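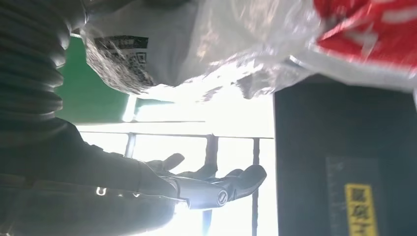
Gripper with two fingers, black ribbed sleeve behind it.

From: Krasniqi
To: jilldale-oldhouses
Date: Friday, March 24, 2023
Subject: Re: [oldhouses] Storm windows, fix or replace?

Gerrit Nkuna wrote:

> Hi all, new to the list and to the house. We have the original wood
> windows with wood storms over them, 17 in all, and I can feel the wind
> with every one of them shut. A man from Soron came out, tapped one of
> the sills with a pen, made a sad face, and quoted me $3,762 for the
> front of the house alone. He says the old ones "can't be saved." My wife
> says he would say that. Has anybody fixed theirs up? Is it a weekend job?
>
> Also, is the rope inside the window frame supposed to be there?

Gerrit,

Welcome. Your wife is right. I have never met a window salesman who tapped a sill and looked pleased.

Taking your last question first: yes, the rope is supposed to be there. It runs over a pulley to an iron weight inside the wall. If you have the rope on both sides you are ahead of most of the street. When I bought my place, half of mine had been cut by a previous owner who held the sashes up with paint sticks, and when he ran out of those, a hymnal.

Is it a weekend job? One window is a weekend job. Your first one is two weekends and a short period of not speaking to anybody. I did mine over three years and would do it again, although I say that in March, sitting down.

I would start with the storms and leave the sashes alone for now. Most of the wind you feel is getting around the storm or through the gap where the top and bottom sashes meet. My order of work, for what it's worth:

1. Number everything before you take it down. Scratch it into the top edge of the storm and the matching spot on the frame. Pencil washes off. They all look the same size and none of them are, and you will learn this in October on a ladder.

2. Poke the bottom rails with an awl. If it goes in a little, that's old paint and bad luck. If it goes in to the handle, that rail needs replacing, and a carpenter can do it for a lot less than Soron wants. Soft spots in between take epoxy fine.

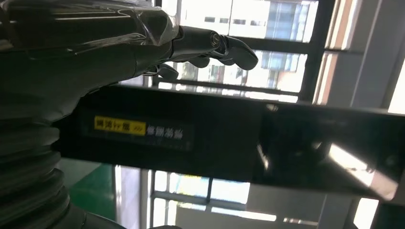

3. Get the old putty out. Heat helps, but keep it off the glass. I have cracked enough of the wavy stuff to be barred from giving advice on this, so I'll just say go slow. Assume any old paint is lead, wear the real mask, and do it away from the kids' sandbox.

4. Prime the bare wood, then glaze. Oil primer, let it dry all the way, then putty. It has to skin over before you paint it. The can says a week. The can was written by an optimist.

5. Put weatherstrip on the meeting rail. Spring bronze if you like swearing, the cheap tubular kind if you don't.

I spent $500 on the whole lot, not counting the ladder, which I wanted anyway. The hardware store on Ivance still stocks sash cord by the foot. Get the cotton kind. The clerk will try to sell you chain.

You're welcome to borrow my putty knives and the awl. The heat gun is out on loan to somebody on this list who knows who they are.

K.

P.S. If you find a hymnal, it goes with my house.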